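Leasing Consultant, Apartment Rentals
Onholm office, full time, starting in October

Dovhaniuk Residential is looking for a leasing consultant to join our rental team in Onholm. We look after 127 apartments across the Wokport and Dosteck neighborhoods, from small studios over the shops on the main street to family units with a yard out back. The next building opens this fall with 48 more, and we can't wait to fill it with people who will love living there!

If you like meeting new people, know your way around a spreadsheet, and get a small thrill out of handing someone the keys to their first place, please read on.

What you'll be doing

You will be the first person most renters meet. You'll answer calls and emails, book tours, walk people through the units, run applications and see each lease through to signing day. Move-ins and move-outs are part of the job too, so expect to do inspections, write up what you find, and pass repair requests to our maintenance crew. Busy weeks in late summer can mean as many as 25 tours, and quieter weeks in winter leave time for renewals and for getting the listings into good shape.

You'll also help us write those listings. We like them plain and accurate, with the real room sizes, what the heat costs, and whether the street parking is any good. 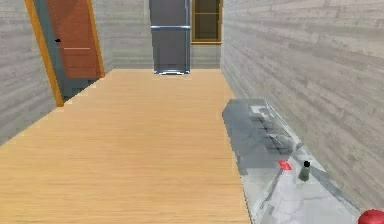

Our office opens at 9:00 a.m. and closes at 5:30 p.m. You'll work one weekend day every other week and take a weekday off in exchange. Most of the buildings are within walking distance of each other, but Dosteck is across the river, so you will need a driver's license. We have a shared car for tours.

What we're looking for

A year or more in leasing, front desk, retail or any job where you dealt with the public all day. A real estate license is welcome but not required, and if you'd like to get one, we pay for the course and the exam. You should write clearly, keep good notes and be comfortable explaining a lease in everyday words. Fair housing training is done in your first week, before you give any tours. A second language would be wonderful.

What we offer

Hourly pay plus a bonus for each signed lease, health and dental coverage from day one, 17 paid days off a year plus holidays, and a rent discount if you choose to live in one of our buildings. You'll shadow one of our current consultants for a full month, and you won't be sent out on your own until you feel ready. Several people on the team started in this exact job and now manage buildings of their own, and we'd be so happy to see that happen again.

How to apply

Send a resume and a short note to the Onholm office, or drop them off at the front desk. In the note, tell us about the best or worst apartment you ever lived in (we really do read these, and they're a lot of fun). Interviews take place at the office and last an hour, including a short walk through one of the units.

Applications are open until the position is filled.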